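Robot operators wanted for a grip-fault study (paid, no engineering background needed)

Posted August 30, 2026 by Kiri Stubbs, Telldale

Back in March one of our robot hands let go of a full paint tin when it shouldn't have. Nobody was hurt, the tin missed Andor's foot, and the floor got the worst of it. I'm starting with that because it's the reason I'm writing this, and because if you come and work with us you'll hear the story within the hour anyway, probably from Andor, and his version has a much bigger tin in it.

So, hello! I'm Kiri, I look after the testing side at Telldale. We're a small company and we make control software for robot arms and hands, the sort that end up in stockrooms and repair shops. Our hardware comes from elsewhere, our software is our own, and the March drop was our software's fault. I'd like to be plain about that up front.

What went wrong

The hand has a setting for how hard it holds on. When an operator hands control back to the machine, that setting is meant to stay exactly where it was. In March it didn't. For a moment the fingers went back to their resting value, the hold went slack, and down came the tin. Then the setting came back as if nothing had happened, the fingers closed on thin air and the log said all was well.

That last bit is what bothers me most. A hand that drops things is a nuisance. A hand that drops things and then reports that it's still holding them is a safety matter, and we've treated it as one ever since. We stopped all lifting over people's feet, legs or anything else attached to a person that same afternoon. Rongrong Lei, who wrote most of the handover code, found one cause fairly quickly (two parts of the program were both trying to write to the same value) and fixed it. We ran the machine for weeks and it behaved.

Then it did it again, with a rolled-up towel this time. Much softer landing. Same slack moment, same cheerful log.

Since then we've done 1,077 logged handovers with our own staff and caught the fault in six of them. That isn't many, but it's far too many for something that might one day be holding a car battery. And there's a pattern that I find really interesting: all six came up with the same two people driving. The rest of us can't make it happen for love nor money. I've tried being slow, being fast, being clumsy, being left-handed. Nothing!

We think it has to do with how a person lets go of the controls, and we've all got so used to the thing that we let go of it in the same careful way every time. We need people with different habits. That's where you come in.

What you'd be doing

You'd be driving a robot hand through simple jobs, over and over, and handing control back and forth while it's holding something. Pick up, hold, hand over, wait, take back, put down. The objects are soft and light: towels, sponges, cloth bags, foam blocks. All of the work is done low, over carpet, and we've capped the weight so that a drop is only ever annoying.

A session goes like this. You arrive, you get a hot drink, and one of us walks you round the stop buttons before anything is switched on. You press every one of them yourself. Then you get some free time to play with the controls until they stop feeling strange (people who play a lot of video games tend to be quick at this, people who drive diggers are even quicker). After that we work through a list of tasks with proper breaks in between. At the end you fill in a short form and tell us what felt odd.

Please do tell us what felt odd. One of our six faults was spotted only when Bernadette Lemaire said the hand had "gone a bit sleepy" for a second. She does our accounts and was having a go in her lunch break. The log had missed it completely, and so had the engineer sitting next to her.

You'll get to know this view rather well:

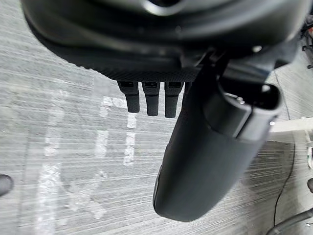
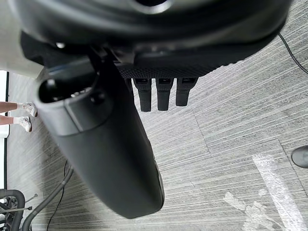

The hand close up, over the carpet.

What we're looking for

There are two sorts of place going, and you can put yourself down for either or both.

Session participants. You come in for a single session, or a few if you enjoy it. No experience wanted, and I do mean wanted. If you've never touched a robot you're more use to me than somebody who has. You need to be 18 or over, able to use both hands on a controller, and happy to be told to stop in the middle of something without taking it to heart. We'd like a good spread of ages. We'd especially like to hear from left-handed people, people with small hands, and people who'd call themselves heavy-handed or impatient. I can't promise to take everyone but I read every message.

If you have a tremor, arthritis or anything else that changes how you grip and release, you're very welcome, and we can adjust the controller and the length of the session. Tell me as much or as little as you like.

Test operator (part-time, six months). This is a proper job with a contract. You'd run the sessions alongside me, look after participants, keep the fault diary and drive the hand yourself on the days when we've no visitors. You don't need a degree. You do need patience, tidy notes and the nerve to press the stop button when somebody senior is in the middle of a demonstration. Anyone who has worked in a place where safety checks were a daily thing (a kitchen, a fairground, a hospital ward, a garage) will probably find it familiar.

Some of it is dull, and I'd sooner you heard that from me now. You might repeat the same handover 100 times before lunch and see nothing at all. You'll spend a fair amount of time on the floor picking up sponges. The fault diary has to be written up even on the days when the entry is "no faults".

Safety, and what happens if it goes wrong again

It might well go wrong again, that's rather the point of the study. What we've done is make sure that a fault has nothing to hurt you with. The grip force is limited in the hardware as well as in the software, so our program can't ask for more than the limit even if it loses its mind completely. The arm moves at a reduced speed whenever a participant is in the room. Closed shoes with a grippy sole, please, hair tied back, no lanyards, scarves or dangly bracelets. Watch out for the cables and hoses on the floor too, which so far have caught out more of our visitors than the robot has.

There's always a second person with a stop button, and that person does nothing else. No typing, no phone. Anybody in the room can stop a session at any time for any reason, and we don't ask for the reason until everything is still.

The plan for the study was checked by Solange Bodin at Dullerard, a separate safety firm. She sent our first version back with a great many notes on it, and quite right too. You can ask for the full risk assessment before you decide. It's written in normal English and I'm happy to go through it with you on the phone.

If a fault happens while you're driving, it's not your doing and you won't be treated as if it were. Between ourselves, we'll be delighted. Your session gets paid in full even if we have to stop early to look at the machine.

Pay and practical things

Session participants get 100 pounds a session, paid by bank transfer, plus travel on production of a ticket or a mileage note. A session takes up a morning or an afternoon. Lunch is included if you're doing the morning - tell me about allergies.

The test operator post is part-time with fixed days, which we'll agree between us. The rate will be in the full job details, which I'll send to anybody who asks, before you go to the bother of applying.

We're on the ground floor of Rawashdeh House, through the side entrance, with level access all the way in. There's free parking behind the building, though it fills up early.

We record the controller signals, the movements of the hand and the pictures from the small cameras on the robot. You or your feet may end up in some of those. The consent form sets out what we keep and for how long, and you can ask us to delete yours. Results will be shared with Fevora, who are paying for half of the study and who'd quite like to know why their hand keeps letting go. They get the fault data with no names attached. We've agreed with them that the findings will be published whichever way they come out, including if the answer is embarrassing for us.

In total we're after 280 sessions, so there's plenty of room and you don't need to rush. We'll keep taking names until the list is full.

How to put yourself forward

For a session, send me a few lines with your name, a phone number, which hand you write with and whether mornings or afternoons suit you. That's all I need. Don't send a CV, I won't read it!

For the test operator job, send a CV and a short letter. In place of the usual paragraph on why you're passionate about robots, tell me about a time you noticed something wasn't working properly and what you did next. It can be a robot, a boiler, a till, whatever you like. Rongrong and I will be doing the interviews together and there's a practical bit, where you have a go with the hand and then write up what it did. Bring your own shoes for that (see above) and allow a couple of hours.

If you'd like to see the place before you commit to anything, just ask in your message and I'll fix up a visit. Andor usually does the tour. Ask him about the tin.

Kiri Stubbs
Testing lead, Telldale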